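Quiénes somos – Planside

Planside fabrica piezas de posicionamiento con marcadores de referencia para bancos de ensayo y talleres docentes. El catálogo activo comprende 94 referencias entre crucetas, postes y bandejas. El diseño corre a cargo de Guðlaug Briem; la verificación dimensional, de Qusai Aoun.

La pieza más solicitada es la cruceta de cuatro brazos planos. Lleva un marcador en la cara superior de cada brazo y se apoya en un vástago corto que la separa de la mesa.
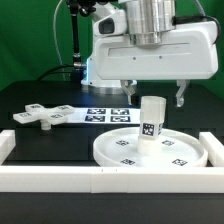

Cruceta blanca de cuatro marcadores sobre mesa negra.

Toda la serie se suministra en blanco, con marcadores en blanco y negro. La superficie de trabajo recomendada es oscura y uniforme – el contraste facilita localizar los contornos de la pieza. Cada lote se revisa antes del envío y conserva su hoja de medidas durante 8 años.

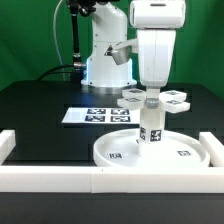
Los postes y las bandejas redondas se piden por separado o en conjunto. La referencia 555 corresponde al conjunto completo, con hoja de medidas incluida. Los recambios de marcadores se sirven en pliegos, con instrucciones de pegado en español e inglés.

Las consultas técnicas se atienden por escrito. Los miércoles por la tarde el taller recibe visitas con cita previa, que gestiona Grethe Kjærgaard.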